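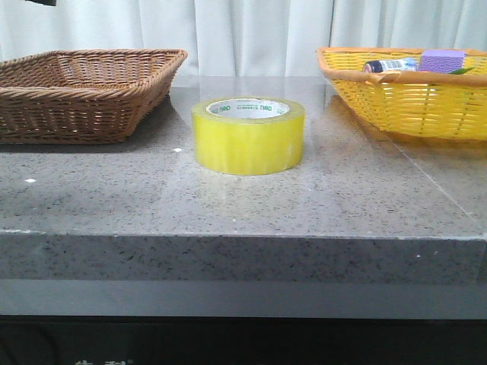
One roll of tape, two baskets: the counter at Hurna.

Search articles Go Advanced

The Arm That Held On

The job is dull on purpose. Pick up the tape. Put it in the brown basket. Leave the yellow one alone. Do it again, all day, until the arm can manage it without anyone watching.

On a Friday in August, on run 122, the arm picked up the tape and somebody hit the stop button. The arm stopped. The fingers didn't.

"I heard it before I saw it," says Ülle Eglītis, who runs testing at Hurna. A creak from the cardboard core. She had her hand on the button already, so she knew it had gone in. The arm was dead still over the counter and the gripper was closing anyway. Six seconds, going by the log. Then the motor got too hot and gave up by itself.

Tape is cheap. But the week before, same arm, same fingers, she'd been reaching in between runs to straighten the roll. With her thumb on the rim, more than once.

The arm is a Tarnano, bought used, with a gripper added later. Two makers, two controllers. The stop button cut the arm. It was supposed to tell the gripper to let go too, over a seperate line, and on the bench it always did. On the counter the message went missing. Not every time. That was the bad part, it took them days to make it happen again.

Eglītis had the crew run it slowly, pause at the grip, hit stop, over and over. Nothing. Nothing. Coffee. Nothing. Then the creak. 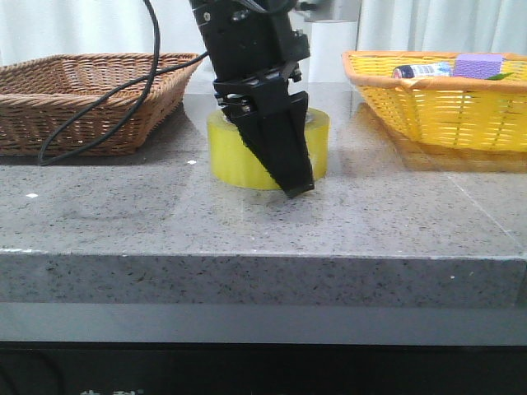

A Loose Plug

First guess was software. It usually is. Ülle Bite wrote most of it and spent a weekend on it, found two small bugs, fixed them, neither one was the problem.

Then the cable. The gripper line had enough slack to move around when the arm swung toward the brown basket, and it was tugging on a plug at the wrist. A little each run. By the hundredth run or so the plug was barely seated. Power got through, the stop message sometimes not.

And a gripper that hears nothing keeps doing the last thing it was told. The last thing it was told was squeeze.

"That's my line of code," Bite says. "I wrote hold on if you lose contact. I was thinking about dropping things." She had been. An earlier arm of theirs let go of a glass jar over a tile floor and everybody remembered the jar.

The fix took an afternoon. Clamp the cable. Plug with a latch. If the gripper loses contact for a moment it goes slack, drops what it has, too bad. The stop button now cuts the gripper's power directly, no message needed.

Then they started the count over at zero. Since then, 2938 runs. 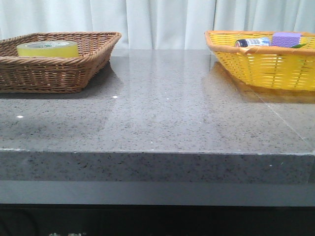 Bite would like to get to the glass jars again by winter. Eglītis wants a second button first, on the far side of the counter, because the one they have is a long reach if your other hand is busy.

There were three stuck grips in all, counting the one in August. The other two turned up when they went back thru the old logs. Both had been written down as "operator error," and the operator both times was Eglītis. She's had them changed.

Hands stay out now unless the power light is off. It's on a card taped over the bench. She says she still catches people reaching.

Comments (3)

drerkunell_dan: We had the same thing with a used arm at the shop. Check EVERY plug after a move, not just the big ones.

MK: So dropping is safer than holding? What if it's holding something heavy over your foot

Org reader: @MK depends on the load. For tape, drop it. For heavy stuff you want a brake and nobody standing under it.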